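Pledano Cotton Rag Paper for Archival Pigment Printing

If you've ever pulled a print off the machine, carried it to the window and felt your heart sink a little because the blacks went gray, you already know why we're so fussy about paper. Pledano is the sheet we reach for when the picture really matters to us, and we've kept it on our shelves longer than any other stock (we use it for our own walls at home, too!).

It's made from cotton, with no brighteners added, so the white is a gentle, natural one that sits nicely under glass. The surface has a light tooth you can feel with a fingertip, and it holds fine detail in hair, fabric and foliage without turning crunchy.

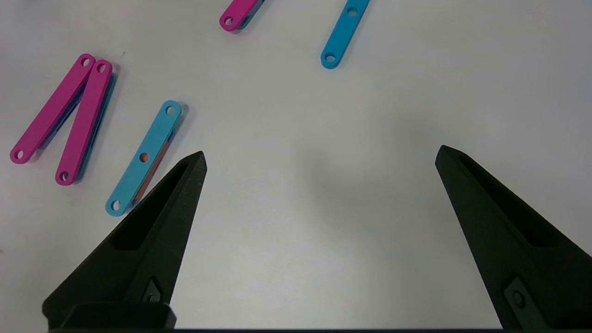

Sizes and packs

Pledano comes in packs of 10 sheets or in a studio box of 500. Sheets are cut square on all four sides, and every pack includes 2 stiff boards to keep the corners safe on the trip to your door. Please hang on to those boards, they're awfully handy when you need to mail a finished print to somebody.

We also stock the heavier Kramer weight for artists who like to float their work in a deep frame. It feeds one sheet at a time from the rear slot on most printers, so give yourself a little patience and a cup of coffee.

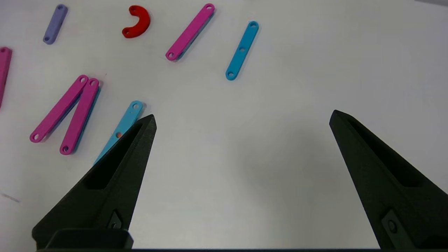 Whichever weight you pick, let the pack rest unopened in the room where you'll be printing for a day or so, and brush each sheet softly before it goes in. Cotton sheds a bit of lint, and a stray fiber under the ink will leave a tiny white fleck once it drops away. Color profiles for both weights are on our downloads page, and if your printer isn't listed, write to us and we'll do our best to make one for you.

Storing your prints

Let a new print air out overnight before framing. For flat storage we like the Nuseck folder, with a sheet of plain tissue between each piece, kept somewhere cool and out of the sun. 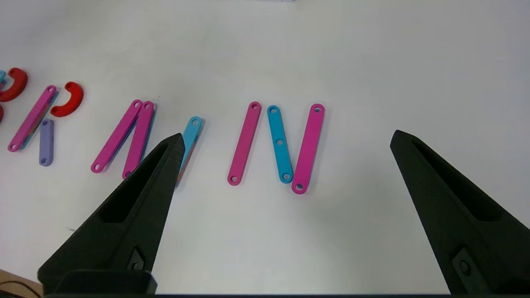

Ordering

Orders are packed at our Prornow shop and usually leave within two working days. Sample packs with one sheet of each weight are back in stock too.

Page updated January 29, 2021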